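Flernislow two-arm cell: maintenance notes and data card

Maintained by Illia Hutsuliak. Last revised 18 March 2023.

Scope

The card covers the gripper and camera set-up of the Flernislow cell, and the recordings made with it. Controller software is documented separately in the Mikulier repository.

Contents

523 episodes of cloth and tabletop handling, recorded at 75 per session at most. Each arm carries a small wrist camera. A further camera views the table. File names carry the arm side as seen by the robot, so the robot's right arm appears at the upper left in the table view.

Finger set-up

Power down the arm before touching the fingers. Fit the pads, close the gripper and check that they meet along their full height. If one pad stands proud, slacken its fastener, reseat it and tighten by hand. Repeat on the other arm. Do not swap fingers between arms - the offsets are stored per side.

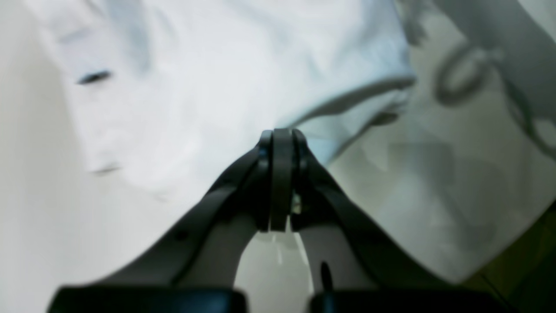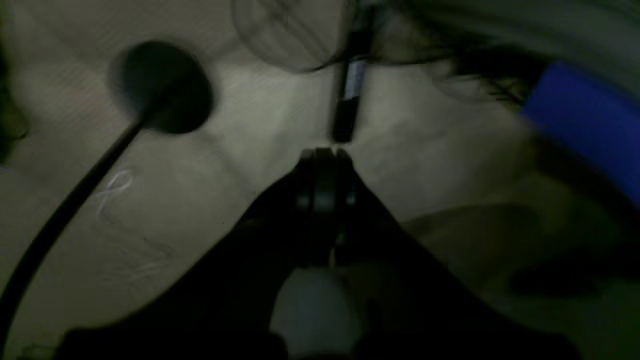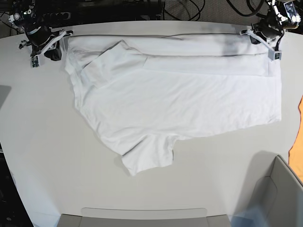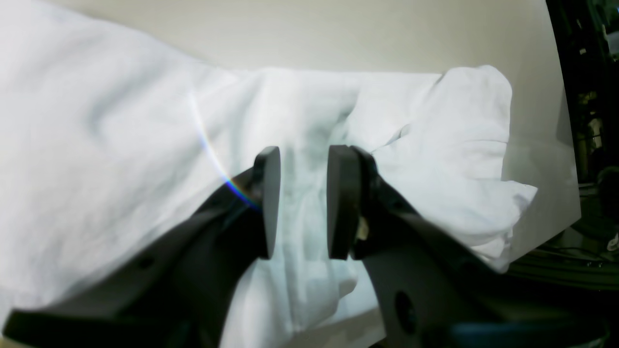 Fig. 1. Grippers at the table. Third picture: table view, both arms. The others: wrist views, with white cloth in the first and fourth and a black marker in the second.

Wrist cameras

Wipe the lens with a dry cloth. The fingers must be in view at both ends of their travel. After any change to the mount, rerun the calibration and write the new file name in the log. Focus is set for the table, so some blur on the near parts of the gripper is normal.

Cables

Move each arm by hand through its full reach and watch the loops. Nothing should pull tight or drag on the table. Replace ties in pairs.

Known issues

Episode 2444 in the old numbering has no table view. It is kept for the wrist streams only.
Left arm: finger offset drifted by 2 mm before the pads were changed. Affected episodes are flagged in the index.

Next pad change: April. Spares are in the Rampersad drawer; ask Ansel Haddad for the key.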